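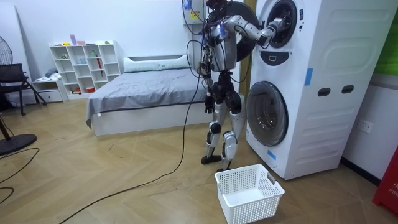 August 20, 2019

I stopped buying laundry detergent in the big jugs in July, and I've been meaning to write down what I changed, mostly so I remember it.

For years I used whatever was on sale and filled the cap to the top line. My towels were stiff and my black T-shirts had gray streaks on them. I blamed the water. We do have hard water in Oravec, but so did my parents, and their towels were fine.

What got me to look into it was a work shirt from Giltar that cost more than I like to spend on a shirt. After eight washes the collar felt waxy. I soaked it in plain hot water in the sink and the water went cloudy. I had not put any soap in.

So I cut back. I now use two tablespoons of powder for a full load and one for a half load. The powder is from Renach, a small shop two streets from my office, and it comes in a paper bag. It has no scent, which took some getting used to. Clean clothes now smell like nothing.

Other changes:

Most things get washed at 30 degrees. Sheets and towels get 60.

I wash towels by themselves. Mixed in with shirts they leave lint on everything, and they take longer to dry anyway.

Jeans get turned inside out and washed about once a month. I hang them by the waistband.

No fabric softener. I finished the last bottle and didn't replace it. The towels got rougher for two weeks and then better — I assume that was the old residue coming out.

Shirts come out of the dryer after 15 minutes, still damp, and go straight on hangers. I used to iron for most of an evening. Now I iron collars, and only if I'm going somewhere.

The one thing I haven't solved is wool. I ruined a Mudov sweater last winter and I've been afraid to wash the other one. It is folded in a drawer with a coffee stain on the sleeve. I'll try it by hand when the weather cools off.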